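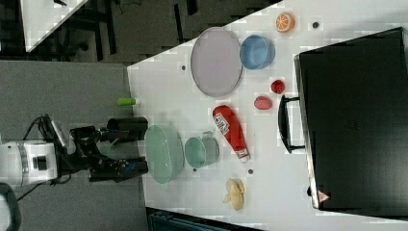
Members' visit to the Sellgate workshop

Fourteen names went on the list for the Sellgate visit and most of them turned up on the day, Saturday, Feb 11, 2023, in spite of the freezing rain. Thanks to everyone who shared a ride. The parking lot behind the building had not been salted, and the buzzer on the side door only works if you hold it down, so if you go on the next visit, give yourself a few extra minutes.

Sellgate is a small outfit that works on robot arms for handling ordinary household things. They rent the upper floor of the old Lavoie building, with an office at the front and the workshop behind it. Catrin Bowen runs the workshop and gave the introduction. She kept it short, with no slides, and then took us through to the tables.

The job they are working on at the moment is clearing and setting a table. The arm has to pick up dishes and food one at a time and put them where it has been told to. The food is all pretend. On the table we stood at for most of the morning there was a blue bowl, a teal cup, a couple of plates, a red bottle that looked like toy ketchup, a banana peel, an orange slice and some small red fruit. Several of us have the same sort of thing at home in a grandchild's play kitchen.

Catrin explained why they like these pieces for practice. They are light, they can be dropped on the floor all day, and they come in awkward shapes. The banana peel is the one the staff complain about. It is spread out in several petals, and the arm has to choose which part to take hold of. A cup is easier in their experience, provided the handle is pointing somewhere useful. Plates depend on how they sit. A plate lying flat with a raised rim gives the fingers something to get under, and one on a slant has to be approached another way.

The arm itself ends in a black gripper with two fingers that open and close. It was smaller than I had expected. Junhao Shi, who was at the keyboard for the demonstration, said visitors often ask when they will see the hand, and that a hand with five fingers would cost a good deal more and break more often. For dishes, two will do most of the work.

We saw the arm run in two ways. In the first, a person steers it. Junhao held a controller and moved the arm through the motions himself, and the computer kept a record of everything he did: the path of the arm, how far the fingers were open and what the cameras saw. He did the cup, then the bowl, then the bottle. It is slow to watch. He came down on the cup from above, changed his mind, backed off and came in from the side. He told us that the changes of mind get recorded as well and that they leave them in.

In the second, the arm runs on its own, using what it has learned from all those recordings. Catrin said the present version was trained on 1,000 of them, collected by four people since December. She was careful to say that this is not a large number in her field. They try each new version on 10 pickups and write the score on the whiteboard. The version we watched had scored eight.

For our group it did not do quite as well. It took the cup and set it down neatly. It took the small fruit without trouble. It went for the banana peel, closed its fingers beside it and carried nothing at all over to the other side of the table, where it opened up and let go of nothing. There was some laughter, and Catrin said that was normal. The arm has no sense of touch, so if the cameras do not pick up a miss, it carries on with the job. A later version is supposed to check.

Harvey Ouellet asked what happens if somebody puts a hand in the way. The arm is set to stop when it meets more than a light push, and Junhao showed us by blocking it with his forearm. It stopped. There is also a stop button at the operator's seat, and visitors are asked to stay on the far side of the tape while anything is moving. Harvey worked for years with the big welding machines at Plaltano, which were kept inside a cage, and he said he would not have believed you could stand that close to one.

Jolán Fekete asked about glasses and good china. The answer was not yet. They have a box of real dishes from the thrift store for later in the year, and the plan is to begin with mugs. Real dishes are heavier and more slippery, and the recordings made with toys will only help so far. Catrin thought a fair part of the work would have to be done over again.

There was a longer discussion about who would want one. Catrin's view is that a household model is a long way off and that the first customers are more likely to be places with a lot of trays, such as hospital kitchens and cafeterias. Several members thought it could be of use sooner than that to people with weak hands or a bad shoulder, if the arm only had to lift things down from a shelf or bring a cup closer. Jolán, who was an occupational therapist before she retired, offered to put Sellgate in touch with two of her former colleagues. She has since done so, and a call has been set up.

After the demonstration we were each allowed a turn at steering. You hold the controller in one hand and squeeze a trigger to close the fingers. Moving left and right comes quickly. Judging height is harder, and most of us closed the fingers well above whatever we were after. Gaëtan Gilbert had the best hand for it and moved the bowl and the bottle on his first try. He puts this down to tying flies. My own attempt at the orange slice is best left out of the record, though I am told it was recorded along with the rest.

A few practical points came up that members may like to have.

Sellgate does not sell anything to the public at present. The arm is bought in from a supplier, and their own work is the software and the gripper settings. The software has a working name, Ronavitz, which came from a misspelled label on a shipping box and was never changed.

They take on students in the summer. Applications are open until the end of April and should go to the office. Catrin said they are looking for patient people as much as for programmers, as most of the day is spent picking up the same cup and putting it back. Anyone with a grandchild in second or third year engineering should pass that along.

The building has an elevator, but it is a freight one and somebody has to come down and run it. Please tell us when you sign up if you will need it. There is a washroom on the workshop floor. Chairs are limited, and two of us stood for most of the talk, so bring a folding stool if standing for an hour is hard on you.

Coffee was supplied, and Gaëtan brought butter tarts. The Sellgate staff finished off the last of them, and we have been told we are welcome back.

A second visit is being arranged for those who could not get a place on this one. The group will be kept to 10 at Catrin's request, as it was a squeeze around the table. Members who were on the waiting list will be phoned first, then the remaining places will go to whoever replies. By then they hope to have the next version running, with the check for an empty gripper, and Junhao has promised it will be tried on the banana peel.

To put your name down, speak to Harvey at the Tuesday coffee hour or leave a note in the club mailbox with your phone number. There is no charge. Rides can be arranged from the library for anyone who does not care to drive, and Harvey would also like to hear from drivers with a spare seat.

Safety glasses are not needed. Closed shoes are, and long scarves have to be left at the door.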